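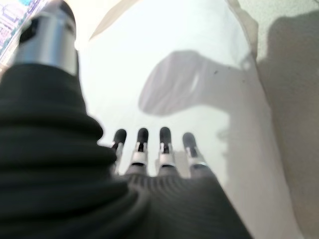 Notes wk 3, inventory & stock control (E. Erdős section). Handout goes with ch. on reorder points, read that first if you missed last time

**Recap**
- stock = money sitting on a shelf
- two questions only: when to order, how much
- lead time = day you place the order to day it's ready to sell, NOT day the truck shows up. Receiving and putting away count too

**Reorder point**

ROP = daily demand x lead time + safety stock

Worked one from class, Katona (small linen wholesaler, one warehouse):
- sells 19 sets a day
- lead time 3 days
- safety stock 400?? no. That's the order quantity, I wrote it in the wrong column and so did half the room. Leave safety stock at zero for now
- 19 x 3 = 57, so reorder when the shelf hits 57

With no safety stock you run out any time demand is above average during the wait. Half the cycles, more or less, if demand is symmetric. Dorottya Sipos asked whether it matters if most customers will wait. Yes, matters a lot. Backorder cost vs lost sale cost, see next section.

**Stockout costs**
- lost sale: margin gone, maybe the customer too
- backorder: extra paperwork, extra shipping, annoyed customer
- hard to measure, most firms guess. Write down the guess and who made it

Katona treats everything as a backorder. Erdős thinks thats too optimistic for hotel customers, who just call Gundton instead.

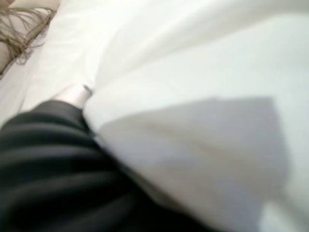 **Safety stock**
- covers variation in demand AND variation in lead time
- simple rule: (max daily x max lead) minus (avg daily x avg lead)
- rule is crude, tends to overshoot, both maximums hardly ever land together
- better rule uses std deviation, week after next

Try it: max daily 28, max lead 6. Gives 168 minus 57 = 111. So new ROP is 57 + 111 = 168. Same as max x max, of course, the average part cancels. Check your own numbers this way, quick test for arithmetic slips.

**Order quantity**
- big orders: fewer deliveries, more shelf space, more cash tied up
- small orders: the reverse
- EOQ finds the bottom of the total cost curve. Curve is pretty flat near the bottom so being a bit off costs very little
- 400 at Katona is just what fits the supplier's pallet deal. Not EOQ. Fine as long as somebody has compared the two

EOQ = square root of (2 x annual demand x cost per order / holding cost per unit per year)

Watch units!! Annual demand with annual holding cost. Monthly with yearly is the most common mistake on the November paper.

**Periodic vs continuous review**
- continuous: check level after every sale, order at ROP
- periodic: look every so often, order up to a target
- periodic needs more saftey stock, has to cover review gap + lead time
- Promton does periodic for cheap items, continuous for the expensive ones. Trotix does periodic for everything and keeps a bigger store room

**To do**
- redo the Katona example with lead time 5, everything else the same
- one paragraph: which review system for a school cafeteria and why. Perishables!
- hand in by 15/06/2020, paper or email
- bring a calculator next time, phones ok

Next: ABC classes, then cycle counting if there's time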